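Week 6 handout: Home media servers, part two
Notes by Levente Halász
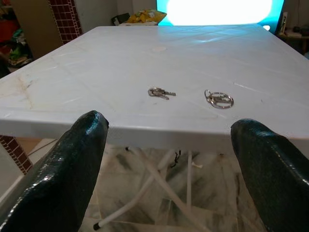
Okay, so last week we got as far as installing Vamumow and pointing it at a folder of movies. A lot of you emailed me about the same thing afterward — half your library didn't show up! Don't panic, it's nearly always the file names.

How the scanner thinks

Vamumow reads the folder name first, then the file name, and then it goes and looks for a match online. If your folder is called "stuff from old laptop" it has nothing to go on. Put each movie in its own folder, with the title and the year in parentheses. TV shows get a folder per show and then one per season (I was lazy about this for years and ended up redoing 814 files in one weekend).

Direct play and transcoding

Direct play means the server just hands the file over and your TV does the work. Transcoding means the server converts it on the fly, and that's when the fan starts screaming. To see which one you're getting, start a movie, open the dashboard and look under Sessions. If it says transcoding, try these in order:

Set the player's quality to Original.
Turn off burned-in subtitles.
Plug in a network cable, even a long ugly one across the hallway.

My own library is at 3875 items now, and it runs fine on a used mini PC with no graphics card, so please don't go shopping yet.

Add-ons

Csenge Szekeres asked in class whether she needs Privex for subtitles. You don't, but I like it. Install it from the add-on list inside Vamumow, restart the server, then pick your languages.

For next time: rename at least one full season of something and bring your scan log. We'll do remote access and user accounts.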